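**Oil in the fridge door, yes or no?**

plornside_kev, 16 Nov 2023

Giving the fridge a proper sort out. The door shelves are clear and I'm deciding what goes back.
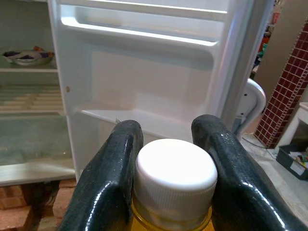
My main question is cooking oil. We buy the Tiltari rapeseed and it has always lived next to the hob. My sister keeps hers in the fridge door and says it lasts twice as long. Is there anything in that?

**mrs_t64**

Cupboard. Rapeseed is fine in a dark cupboard for months. Next to the hob is the worst place for it though, so your sister has half a point.

**Naledi Fourie**

I keep walnut and sesame in the door and everything else in the larder. Olive goes cloudy and thick in the cold. It clears again if you leave it out for an hour but that's a pain when you want to start cooking.

**dunmore**

Disagree with the cupboard people. Our kitchen faces south and oil goes off by September if it's left out. Door shelf, lid on tight, never had a problem. Takes up no more room than a bottle of squash.

**mrs_t64**

How big a bottle are you buying that it lasts that long? Get a smaller one.

**dunmore**

Five litres from Molefe, decanted. It's cheaper.

**plornside_kev**

Ours is a litre and lasts us six weeks or so. Sounds like I can move it away from the hob and leave it at that. What about the bottom bin in the door, is it all right for milk? My old Kusero had a deep one and this is shallower.

**Naledi Fourie**

Milk does better on a main shelf towards the back. The door is the warmest part. I use mine for mustard, jam and so on.

**dunmore**

Milk has been in the door in every house I've lived in.

**plornside_kev**

Jam at the bottom, milk on the shelf for now. I'll see if the kids can find it.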